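4.3 Failed grasps at the crate wall

The bottle-sorting task was the only one of the Savusora set in which the policy trained on Lebrun data did worse after fine-tuning. It was run entirely in simulation, with the arm fixed to the floor, a yellow bottle crate in front of it and a low tray beside the crate. We ran 214 episodes with the final checkpoint. Most failures were of one type, which we call wall contact: on its way down to a bottle neck, a finger meets the rim or a divider of the crate and the arm keeps pushing. 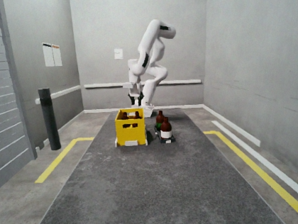 In the simulator this has no cost beyond a lost episode. On hardware it would matter more. The controller we used does not limit force during the descent, and the contact model lets a finger press against the plastic for up to 200 time steps before the episode is stopped. Randa Kanaan replayed the logged joint commands with a force limit added afterwards, and the limit was reached in every wall contact episode. We therefore count wall contact as a safety failure and report it separately from dropped or missed bottles.

We first suspected the crate pose. The Brollstead asset pack stores the crate with its origin at one corner, and an early version of our loader read this as the centre. The error was corrected on 21/05/2020 and all episodes reported here were run after that date. Wall contact became less frequent but did not go away.

The remaining cases come from the wrist view. The dividers are thin, and near the end walls the fingers cover part of the rim at the moment when the policy has to choose its final offset - the same moment at which the side camera is given the least weight. Bottles in the end compartments were affected far more often than those in the middle.

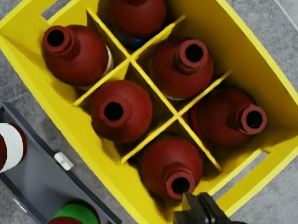 Figure 5. Crate with six bottles seen from above. The fingers enter from below and overlap the rim at the lower end.

Jeanine Prins repeated the test with the Kudano planner in place of the learned descent, keeping the same grasp targets. Wall contact then occurred only where the target itself lay too close to a divider. This suggests two separate faults, one in the choice of target and one in the descent, and the success rate alone does not tell them apart. The 868 training demonstrations contain very few corrections made close to a wall, so the policy has little to copy once a finger is already touching. We did not collect further demonstrations for this paper.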